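Association Wandetti
Compte rendu de la réunion de décembre

La séance est ouverte à 18 h 30. Le compte rendu de la réunion précédente est adopté avec une correction : au paragraphe sur l'école de Lestent, il faut lire « toiture de la cantine » et non « toiture du préau ». Le préau n'a pas été touché par les pluies.

Point sur la situation dans la vallée de la Yilma

La piste entre le pont et Lestent est rouverte aux véhicules légers. Les camions s'arrêtent toujours au pont et le reste se fait à dos d'homme ou avec les mulets loués au hameau du bas. Le glissement de terrain au-dessus du canal n'a pas bougé depuis la fin de la mousson, mais les gens du village évitent de passer dessous après la pluie et prennent par les terrasses, ce qui rallonge.

Les abris en bambou et bâche montés pendant l'été tiennent encore. Les bâches posées en premier sont fendues aux plis et laissent passer l'eau. Plusieurs familles ont remonté un mur de pierre sèche à mi-hauteur autour de leur abri pour couper le vent. Les nuits sont froides, le bois est rare de ce côté de la rivière et on cuisine souvent à plusieurs foyers sur le même feu.

La récolte de millet est rentrée. Les pommes de terre ont souffert dans les parcelles basses, où le limon a recouvert les rangs. Il y a assez de semences pour les terrasses hautes. Pour les parcelles basses, la question est reportée à la prochaine réunion, le temps de savoir si le limon sera enlevé ou si on laboure par-dessus.
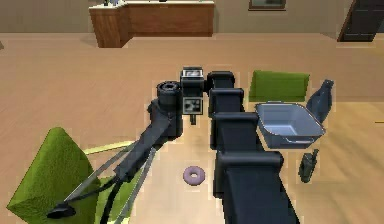 Vue de synthèse : bras articulé gris foncé et plateau en bois clair.

Compte rendu du voyage

Les membres partis sur place en automne font un retour oral. Ils ont dormi à Lestent, chez l'habitant, et sont montés jusqu'au dernier hameau, qui n'avait reçu aucune visite depuis les pluies. L'accueil a été bon partout, avec quelques reproches sur la distribution de couvertures, jugée mal annoncée. Les familles absentes ce jour-là, parties aux champs, n'ont rien eu. Il est convenu qu'à l'avenir toute distribution sera annoncée la veille dans chaque hameau, par quelqu'un du hameau.

Le groupe signale aussi que la liste des foyers établie au début n'est plus juste. Des gens sont descendus en ville, d'autres sont revenus, deux maisons comptées comme détruites sont habitées au rez-de-chaussée. La liste sera refaite sur place avec l'instituteur et les anciens avant tout nouvel envoi.

Un texte sur le voyage paraîtra dans la lettre de l'association. Les prénoms des enfants n'y figureront pas.

Finances

La collecte d'automne a rapporté 2857 euros, repas de soutien compris. Les frais de salle ont été réglés à part. Les billets d'avion ont été payés par les voyageurs eux-mêmes et n'entrent pas dans les comptes de Wandetti.

Proposition est faite d'affecter toute la somme aux toitures. Une autre proposition consiste à garder une part pour les semences. Après discussion, l'assemblée retient la première, à condition que les semences passent en tête sur la collecte de printemps. Vote à main levée, adopté, une abstention.

Les reçus fiscaux partiront en janvier. Les donateurs qui ont changé d'adresse sont priés de le signaler d'ici là.

Tôles et transport

Il faut environ 300 tôles pour couvrir les maisons dont les murs sont jugés assez solides par les maçons du village. Le modèle épais est préféré au modèle courant, qui s'est envolé à plusieurs endroits lors du premier orage. Les crochets de fixation sont à acheter en même temps. L'an dernier ils avaient été oubliés et les toits ont été lestés avec des pierres.

Cliltgate a remis une offre pour l'achat en plaine et le transport jusqu'au pont. Le déchargement est compris, le gardiennage non. L'offre ne dit rien des jours d'attente si la piste se referme, et la société sera relancée par écrit sur ce point. L'assemblée souhaite une réponse avant de signer quoi que ce soit.

Entre le pont et Lestent, le portage sera payé au tarif habituel de la vallée. Les membres présents sont d'accord pour que les porteurs soient recrutés par tour, un hameau après l'autre, et que le dernier hameau soit servi le premier. Les tôles seront coupées au pont à la longueur demandée, les grandes ne passant pas dans les virages du sentier.

La date d'envoi dépend de la piste. Si elle tient, départ en février. Sinon on attendra mars, et dans ce cas des bâches neuves seront achetées sur place pour les abris les plus abîmés.

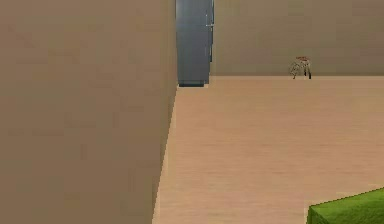

Une voix dans la salle objecte que les tôles sont bruyantes sous la pluie, brûlantes en été, et que les anciens de Lestent voulaient refaire en ardoise. Il lui est répondu que les carrières sont de l'autre côté du glissement et que personne n'y monte en ce moment. La même voix demande que la charpente soit au moins prévue assez forte pour porter de l'ardoise plus tard. La remarque est jugée utile. Elle sera transmise aux maçons, avec une demande de chiffrage pour les poutres.

École

Les cours ont repris le matin, en deux groupes, dans la salle qui a gardé son toit. L'après-midi les grands aident aux champs ou au portage des pierres. Le poêle demandé l'an dernier n'est pas arrivé : il est au dépôt de la plaine, sans conduit. Cliltgate sera interrogé sur la possibilité de le joindre au chargement des tôles.

Les cahiers et les ardoises d'écolier suffisent jusqu'à l'été. Il ne faut plus envoyer de vêtements d'enfants, le local en est plein et le tri prend du temps. Cette demande vient du village et sera rappelée dans la lettre.

Eau

Le captage du haut donne à nouveau. Trois raccords fuient entre le réservoir et la fontaine de la place. Les pièces se trouvent au bazar de la plaine, elles seront achetées par la première personne qui descend et remboursées sur facture. Le tuyau provisoire qui traverse le canal reste en place jusqu'au printemps. Il doit être enterré ou au moins couvert, les mulets marchent dessus.

L'analyse de l'eau n'a pas été faite. Le flacon prélevé en automne est arrivé trop tard au laboratoire. Un nouveau prélèvement aura lieu lors de l'envoi des tôles.

Questions diverses

Le local de l'association ne sera pas disponible en janvier pendant les travaux d'électricité. La réunion se tiendra dans la salle du bas, même heure.

Le stock de cartes de vœux est épuisé, pas de réimpression cette année. L'exposition sur la vallée de la Yilma est demandée par la bibliothèque pour le printemps. Accord de principe, à condition que les panneaux soient rendus avec leurs crochets.

Le covoiturage pour le repas de soutien de mars s'organise au tableau de l'entrée.

À faire avant la prochaine réunion

Relancer Cliltgate par écrit sur les jours d'attente et sur le poêle.
Refaire la liste des foyers avec Lestent.
Demander aux maçons un prix pour des poutres plus fortes.
Préparer les reçus fiscaux.
Répondre à la bibliothèque.

La séance est levée à 20 h 45.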